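Gathering examples at the Tisix bench

Project gallery | Dikotard learning group

Dikotard is our attempt to teach a pair of robot arms to work inside a desktop computer. The task set is small: take a processor out of its socket, put one in, deal with the screws on the retention frame, and move parts between the computer and a fixture plate next to it. A person drives the arms through each task, everything is recorded, and the recordings become the examples the system learns from.

The bench is at our Sedgwick site. It has been running since March, mostly in the mornings, and the list of tasks has changed twice in that time. This page has four pictures from the work, along with a few notes on how the examples are gathered and sorted.

A single attempt at a task, from the first movement to the last, is called an episode. We have 357 episodes recorded so far, and 244 of them have passed checking. The others are kept in a separate folder with a short note on each. Some of them have a fault in the recording, such as one view starting late. Others are sound recordings of an attempt that went wrong, and we expect to use those later when the system needs to tell a good result from a bad one.

Views from the gripper

Every episode is stored with the views from the fixed cameras and from the cameras on the grippers. The close views matter most for the processor tasks, where the gap between a good approach and a poor one can be a couple of millimetres. In this one the gripper is pointing up towards the processor in its socket, with the load plate and its lever arm beside it.

The board is full of parts that look a bit like each other from close up, including capacitors, chokes and small white connectors. Early versions of the model were easily drawn to the wrong thing. We now ask for several approaches to the same part from different angles, so that the surroundings change while the target stays the same.

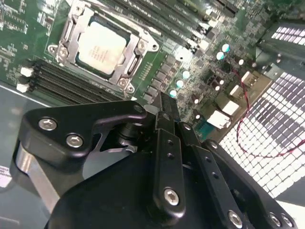

The bench and the fixture plate

The computer is laid on its side with the side panel off, and the 3D-printed plate goes to the left of it. The plate gives each part a known place to start from or finish in. We went through three designs before settling on the present one, which was drawn up by Flastutach and printed in grey. The earlier plates were too shallow and parts could be nudged out of place by a light touch.

Nothing on the bench is moved between episodes in the same set unless the task sheet says so. Between sets we shift the computer or the plate by a small amount. A system that has only seen one layout tends to learn the layout, and ours did exactly that in the first month.

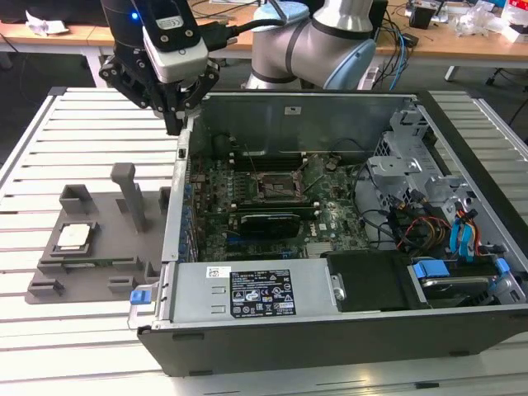
Both arms over the open computer. The socket is empty and the processor is in its tray on the plate.

The operator calls out the task before starting and again at the end, and this is typed in as the label. We tried adding labels afterwards from the video but it took too long, and two people would often choose different words for the same action. The list of allowed labels is now fixed for each set. If something happens that isn't on the list, the operator uses "other" and writes a sentence.

Labels used in the present set:

approach part
grip part
lift from socket
place in tray
place in socket
touch screw
return to rest
other

Parts outside the computer

Memory modules were added to the set after the processor tasks had settled down. They are handled on the same plate, in a slot along the front. The two kinds of part need quite different grips, and we wanted examples of both from one bench so that the background would not give the answer away.

An operator records 5 episodes and then stops for a break. Driving the arms is tiring on the hands and eyes, and the later attempts in a long run were noticeably more hurried. Hurried movements show up in the training data as jerks, and the system copies them faithfully.
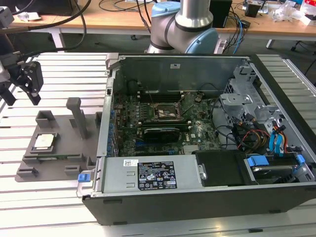 Processor in its pocket on the plate, memory module just below it. The two-fingered gripper is above.

Checking is done on the same day where possible. The checker plays the views side by side at double speed, then goes back to normal speed for any moment of contact. An episode passes if all views are complete, the label matches what is shown and the end of the task can be seen in at least one view. Tisix, the small program we wrote for this, flags missing footage by itself, but the other two points still need a person.

Screws

The screw tasks are the newest and have the fewest examples. They are split into short pieces, and the first is simply getting the tip of a tool onto the right screw. Turning is labelled separately. Splitting it this way means an attempt that goes wrong in the second piece still leaves us with a usable first piece.

Light is the main difficulty. Bright metal around the socket throws reflections that change as the arm moves, and the far screw can be hidden behind the gripper in the close view. We record some sets with the overhead lights on and some with them off. 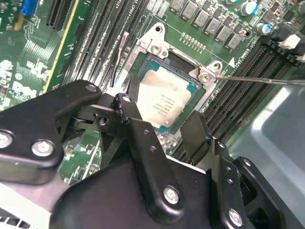 Rod tip on the screw at the right of the retention frame, from the gripper camera. The Dell board's memory slots are on either side.

Next sets

Two more sets are planned at Sedgwick. The first repeats the processor tasks with a different model of computer, and the second adds cable connectors, which we have put off because the wires move whenever anything touches them. Checked episodes are passed to the training group every Thursday. The task sheets and label list are kept in the Dikotard shared folder, under "bench".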